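Prendo: a hand-held gripper built in a shared workshop
Student project report, second-year module in practical robotics

3. Build

The second version of Prendo was put together over the spring term at the Cletden workshop, where I had the use of one bench and a shelf. The first version had a single moving jaw and was hard to hold level. For the second I used two moving jaws that mirror each other, driven by one trigger through a pair of links. All parts that take load were printed again with thicker walls after the first links cracked at the pivot.

The whole tool weighs 293 grams without the cable. This is more than I planned for, and most of the extra is in the jaw housings. I filed the slots by hand until both jaws closed at the same rate. It took 2 evenings and I would not do it that way again – a better drawing would have saved the work.

Each jaw carries a square printed marker. The software finds both markers in the camera picture and works out how far apart the jaws are, so there is no sensor in the handle. The fisheye lens bends the picture a good deal towards the rim, and I had to calibrate it again each time the mount was taken off.

4. Recording at the table

For the trials I used a table with a black cloth hung behind it and everyday items set out on top. The items were chosen for their different surfaces: soft toys, books, shoes and a fabric storage box. The task was to take hold of one item, lift it, move it and put it down.

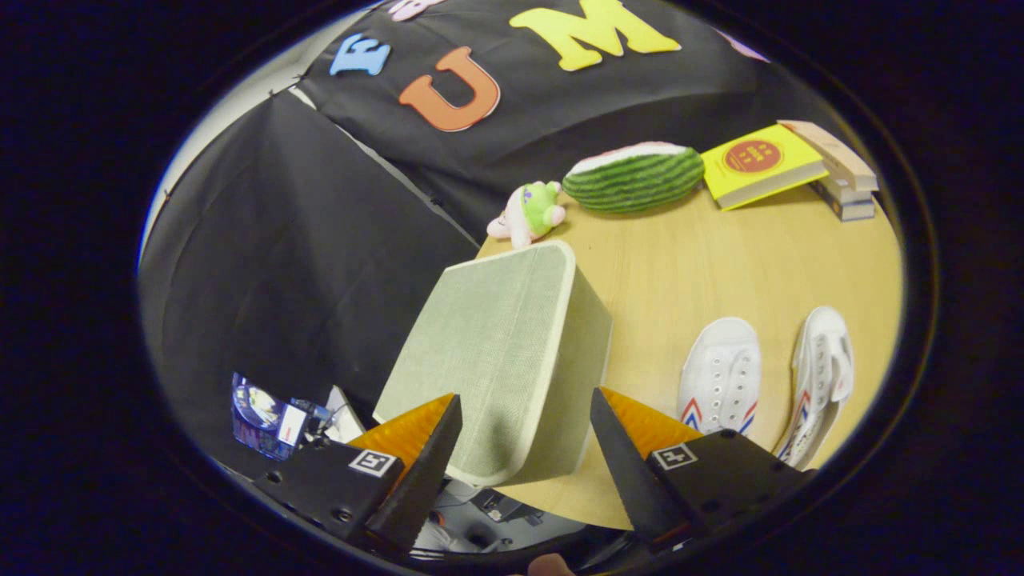 Figure 4. View between the open jaws, with the fabric box on the left and the white shoes on the right.

Recordings were saved through Teltach, a small logging program written by an earlier student at the workshop. I changed it in 2 places, once to store the marker positions next to each picture and once to stop it filling the disk. The final set holds 2,209 pictures.

5. Results and problems

The shoes were the easiest items to hold. The box was harder, and the jaws tended to slide along the cloth unless I took it by an edge. Books lying flat could not be picked up at all without tipping them first.

Marker reading failed most often when a jaw was turned away from the lamp. Moving the lamp helped, but then the shadows on the table got darker. I did not solve this fully. A ring light on the mount is the next thing to try, along with rubber pads on the fingers.

The wiring diagram and the parts list are in Appendix B.

Cheema
Cletden workshop, June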